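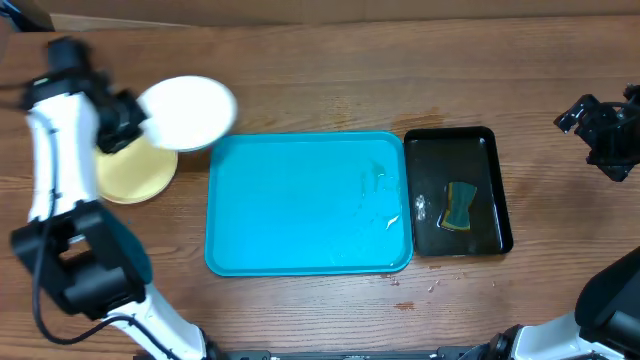 Wet work, clear rules

Home | Features | Workshop | Opinion | Archive

By Gertraud Berchtold
August 7, 2022

Print this article | E-mail to a friend

Dishes are a hard test for a robot arm. A plate is thin and smooth, and the water goes where it wants. At Kusilon, a small workshop where two arms are taught to wash up, the people have written down how the work must be done. The list has 10 rules and hangs beside the door.

Balthasar Stöckli wrote most of them. He came from a hospital kitchen, and he thinks a robot bench should be treated in the same way. "In a kitchen you know which side is dirty," he told me. "Here we did not know it, and we had arguments."

So the first rules are for the layout. Each tray has its own colour and its own place. At this bench the turquoise one is in the middle and the black one, with the sponge, stands at its right. Water belongs in the trays. Drops on the wood are wiped before the next run, and a stain that stays is written in the book.

Rule 6 is the one that visitors ask about. While an arm has power, no hand goes over the table - also not to save a plate. Stöckli would prefer a broken plate to a bruised finger. New staff must watch for four days before they may start a run alone.

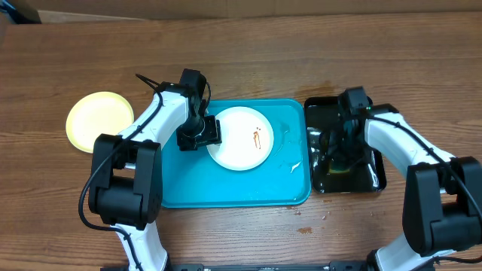 What still needs work

The cables are the weak point. They must have enough slack for the arm to turn, but a loop that hangs near water is a risk. The present rule says only "keep cables clear", and Stöckli finds this too soft. He wants a fixed distance in the next version, planned for September.

He also wants one common mark for a dirty plate, so that every person judges a smear of sauce in the same way. At the moment they decide by eye.

Print this article | E-mail to a friend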